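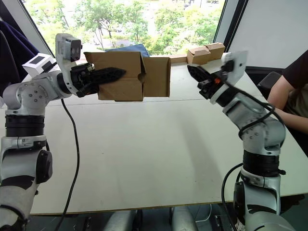 Open corrugated box with a round hand hole in the side, above the packing table.

Filed under: Packing, Boxes, Storage

I went through most of a pallet of plain brown cartons in April and kept notes on how they behaved, mainly so I don't have to work it out again at the next move. The boxes came flat from Biton. They are single-wall corrugated with four flaps top and bottom and a round hand hole in the side.

The first thing to settle was the bottom. I had been closing bottoms by folding the flaps into each other in a pinwheel, which works for pillows and nothing else. With books the center sags and the flaps creep apart over a few hours. I now tape every bottom: minor flaps in first, major flaps over them, one strip along the seam running down both end walls by the width of a hand, then a second strip across. I used Listik paper tape for the first 9 boxes and switched to ordinary plastic tape after that. The paper tape sticks well but tears badly off my dispenser, and I was losing a piece every few boxes.

Hand holes are a compromise. They make the box easier to carry and they weaken the wall exactly where the load pulls on it. On single-wall board my limit is 40 pounds when lifting by the holes. Above that I lift from underneath and ignore them. If the contents are granular or small (screws, rice, dice), put a sheet of card inside against the hole or they will find it. Dust also gets in, so anything going to long storage gets a patch of tape over each hole from the inside.

Upright flaps are useful while loading. A flap left standing acts as an extension of the wall and you can stack soft goods against it, then push the whole lot down when you close. The trap is overfilling. If the flaps don't meet flat without pressure, take something out. A domed top means the box above rests on its middle instead of its edges, and the edges are where the strength is.

Textiles go in last, folded to the footprint of the box. I had been rolling them, on the usual advice, but rolls leave gaps at the corners and the corners crush first.

The table matters more than I expected. Mine is long and white, and tape ends and loose screws show up on it. I was working on the floor before and my back was finished by noon. Flat boxes are stored on edge, never in a horizontal pile, which gives the bottom ones a permanent bend at the score lines.

Labels: two adjacent sides, never the top. I write the room, a number and one word for the contents. The numbers go into a spreadsheet, which currently has 486 lines, almost 200 of them for the workshop. Mulugeta Nigatu suggested in a comment last time that I drop the room and use only the number. I tried it on the Lawal shelving parts and spent an evening walking boxes up and down stairs, so the room stays.

Still open: whether double-wall is worth the price for the kitchen. I have a few of the Sulley ones to try with plates and will post the results when they have been stacked for a month.

Contact | Archive | All text and photos by the author | Back to top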